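Flalero. Hoja para la plantilla
Inicio | Turnos | Prevención | Preguntas frecuentes | Contacto

Preguntas frecuentes sobre la automatización del doblado y la clasificación

Recogemos las preguntas que han llegado al buzón de Samonte y a las reuniones de turno desde que empezó el proyecto Brellidero. Las respuestas las ha redactado Prasetyo Oei, coordinador del proyecto, y las ha revisado el comité de empresa. Si una respuesta cambia, se corrige en esta misma página y se avisa en el tablón.

¿Qué es Brellidero?

Es el proyecto con el que queremos que una parte de la clasificación y el doblado de ropa la hagan robots. Afecta a camisetas, toallas y paños pequeños. La ropa de cama, los uniformes con cremallera y todo lo que lleve plancha a mano quedan fuera.

¿En qué punto está?

En la fase de demostraciones. Quince compañeros de la plantilla se turnan en la sala de Cerncombe para repetir con pinzas de mano los movimientos que hacen a diario: separar una prenda del montón, cogerla por un pliegue, estirarla y dejarla en su sitio. Con esas grabaciones se entrena a los robots. En la planta de Samonte no hay todavía ninguno trabajando.

¿Cuándo llegará el primero a la planta?

No hay fecha cerrada. En agosto se revisan los resultados y se decide si se instala un puesto de prueba en la zona de toallas. Si los resultados no llegan, se sigue otra temporada en Cerncombe y se comunicará aquí.

¿Se va a despedir a alguien?

El acuerdo firmado con el comité dice que no habrá despidos por esta causa mientras dure el proyecto y hasta un año después de la instalación del primer puesto. El acuerdo completo está en la oficina de personal y se puede pedir copia. Las bajas voluntarias y las jubilaciones se siguen cubriendo como hasta ahora, salvo en el turno de noche de doblado, donde está pendiente de negociar.

¿Qué pasa después de ese año?

No lo sabemos y no queremos prometer nada que no esté por escrito. El comité ha pedido abrir esa conversación antes de que termine el plazo y la dirección lo ha aceptado.

¿Me pueden obligar a hacer demostraciones?

No. Es voluntario y se puede dejar en cualquier momento avisando al encargado de turno. Quien lo deja vuelve a su puesto anterior con el mismo horario.

¿Se cobra más?

Sí, un plus de 15 euros por jornada en la sala. El desplazamiento entre Samonte y Cerncombe cuenta como tiempo de trabajo si se sale desde la planta. Si alguien va directamente desde casa, se abona el kilometraje que supere su trayecto habitual.

¿Cuántas demostraciones hay que hacer en una jornada?

El objetivo es de 80 por persona. Es una cifra para organizar el material y no tiene efecto en la nómina ni en la evaluación. Hay tareas que se repiten muy deprisa y otras, como deshacer una prenda enrollada, que llevan bastante más. Si un día salen 40, se apuntan 40.

¿Cansa las manos?

Al principio, sí. La pinza pesa más de lo que parece y obliga a trabajar con la muñeca en una postura a la que no estamos acostumbrados. Prevención ha fijado una pausa de diez minutos por cada cincuenta de trabajo y se recomienda alternar las manos. Las dos compañeras que notaron molestias en el pulgar pasaron por el servicio médico y una de ellas decidió no seguir. Cualquier molestia se comunica el mismo día, aunque parezca poca cosa.

¿Por qué no se graban nuestras manos directamente?

Porque el robot no tiene dedos como los nuestros. Con la pinza, la persona está limitada a lo mismo que el robot: dos puntas que se abren y se cierran. Eso cambia mucho la forma de coger la ropa. Quien lleva años doblando tira de la yema del dedo casi sin mirar, y con la pinza tiene que buscar un pliegue del que agarrar.

¿Las cámaras me graban a mí?

Las cámaras van montadas en las propias herramientas y apuntan hacia la zona de trabajo, pero son de campo muy amplio y recogen también buena parte de la sala y a quien esté en ella. Por eso todo el que entra en Cerncombe firma antes la hoja de información, también las visitas. Las grabaciones no llevan nombre y no se pueden usar para sancionar ni para medir el rendimiento de nadie. Quien no quiera aparecer puede pedir un puesto fuera de la sala.

¿Cuánto material se ha reunido?

Hay 1.250 demostraciones dadas por buenas. Las demás se descartan o se guardan aparte: una prenda que se cae no siempre es una demostración inútil, pero tiene que estar bien etiquetada.

¿Y con eso los robots ya doblan?

Doblar, todavía poco. En la última prueba cogieron la prenda correctamente 71 veces de cada 100. Coger es el primer paso. Estirar sobre la superficie y alinear los bordes va peor, sobre todo con tejido fino. Con toalla gruesa los resultados son mejores.

¿Por qué se trabaja sobre telas arrugadas?

En la planta la ropa tampoco cae nunca sobre una superficie lisa. Las telas de base no se planchan y se cambian cuando lo dice el responsable de sala. No hace falta alisarlas entre una demostración y otra.

¿Cómo es la sala?

Es un espacio abierto con suelo de hormigón, una zona de mesas y escritorios y otra para los robots. Se puede visitar con cita, en grupos de cuatro como máximo. 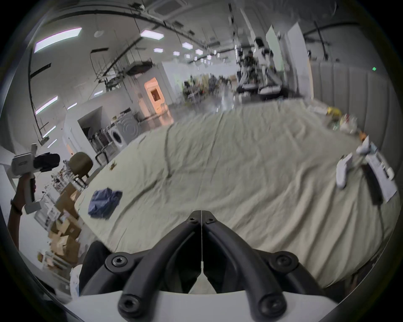
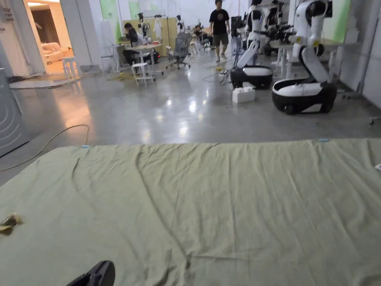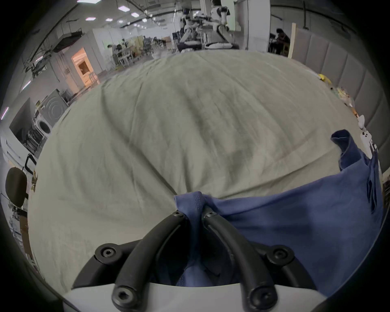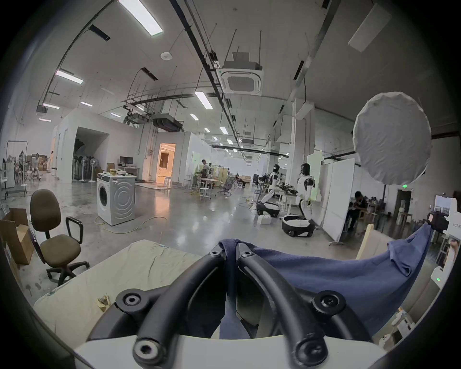
Flalero, hoja para la plantilla. Núm. 15, pág. 6

¿Puedo acercarme a los robots?

Solo con alguien del equipo técnico delante. Las personas que hacen demostraciones trabajan en su zona y no necesitan pasar a la otra. Ojo con los cables del suelo, que cambian de sitio según el montaje del día. Se pide calzado cerrado a todo el que venga de Samonte.

¿Quién decide qué tareas se automatizan?

La propuesta la hace producción y se discute en la reunión mensual con el comité. Hasta ahora se han retirado dos tareas de la lista a petición de los turnos: la revisión de manchas y el emparejado de calcetines. La primera, por criterio de calidad. La segunda, porque quienes la hacen la consideran el rato más descansado de la jornada y no quieren perderla.

¿Qué puestos nuevos habrá?

Si se instala el puesto de prueba, harán falta dos personas por turno para alimentarlo, retirar lo doblado y resolver atascos. Se ofrecerán primero a la gente de doblado. La formación será de tres semanas, en horario de trabajo, y no se exige titulación. La categoría profesional de estos puestos se está negociando.

Tengo más de cincuenta años y no me manejo con ordenadores. ¿Me quedo fuera?

No. Para hacer demostraciones no se toca ningún ordenador. En el puesto de prueba habrá una pantalla con pocos botones, y el manual se está escribiendo con dos compañeras del turno de tarde que tampoco los usan fuera del trabajo.

¿Subirá el ritmo para los que seguimos doblando a mano?

Es la pregunta que más se repite. El ritmo marcado en cada línea no cambia durante el proyecto. Si alguien nota que se le pide más, que lo diga al delegado de su turno y se revisa con los partes en la mano.

¿Dónde puedo preguntar otra cosa?

En el buzón que hay junto a los vestuarios de Samonte, con nombre o sin él, o a Prasetyo Oei, que está en la planta por las mañanas hasta las 11:30 y después en Cerncombe. Las preguntas sobre el acuerdo laboral es mejor dirigirlas al comité.

Volver a Preguntas frecuentes | Turnos de la sala de Cerncombe | Hoja de información sobre grabaciones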